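We use cookies to remember that you have already closed this notice. Accept | Manage preferences

Thursday, April 2, 2026
By Maham Jatoi, Fitico

Fitico Releases Flivach 12, Planning Software for Robots That Have to Deal With Bedding

Fitico today released Flivach 12, a new version of its perception and planning software for robots that handle cloth. The release is meant for teams whose machines do fine with boxes and bottles and then meet a bedspread.

Most planning software likes objects with edges that stay where they were put. Fabric has no such manners. Flivach 12 adds a cloth tracker that keeps a running guess at where a piece of fabric ends, which parts of it are folded under, and where a two-fingered gripper might reasonably take hold. When the guess is poor, the software says so and asks the planner to look again from another angle. Earlier versions preferred to carry on with confidence.

The new tracker was tuned on recordings made with hand-held grippers in 31 furnished homes. Busy prints were welcome. A plain black cloth on a loud pattern ought to be simple to pick out, and the old tracker still managed to lose its far corner among the teddy bears.
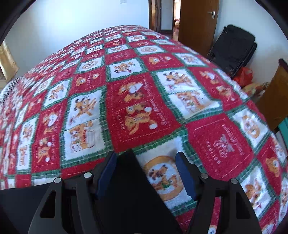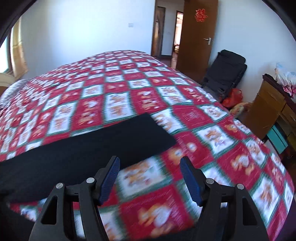
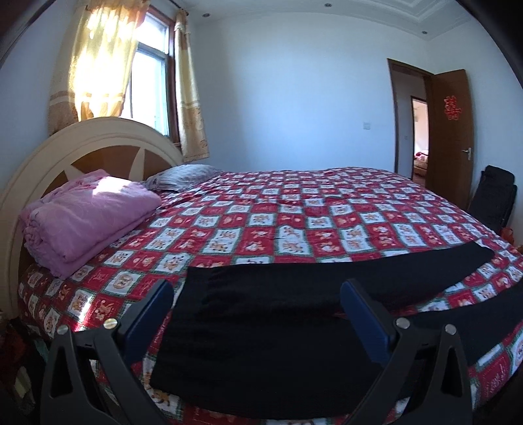
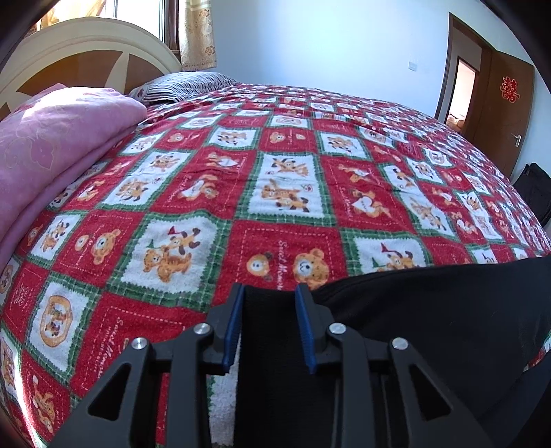 Hand-held gripper over a patterned bedspread, with black fabric on the bed. Photos: Fitico

"We spent a good part of last year teaching software that a drawing of a dog is flat," said Maham Jatoi, who leads perception work at Fitico. "It had opinions about the dog. Now it mostly leaves the dog alone and looks for the edge of the cloth."

Other changes in this release include a replay tool, named Istine, that lets engineers step through a recording and see which grasp points the planner considered and why it turned them down. The list of reasons used to be a single error code. It now comes in sentences, a few of them quite blunt. Istine also flags stretches of motion blur, so a team can decide whether to keep them in training or leave them out.

Calibration for wide-angle cameras has been rewritten too. Beds that bulge in the picture are now flattened before planning starts — a step that customers had been doing by hand, with scripts they would rather not show us.

Farooqui, a maker of linen-handling equipment, has been running a test build since June and will move its development machines to the full release this spring. Its engineers sent in almost 50 bug reports, one of which consisted entirely of the word "pillowcase." That bug is fixed.

Flivach 12 is available now to current license holders at no added cost. New licenses start at $300 per seat per month. Fitted sheets are not supported in this version.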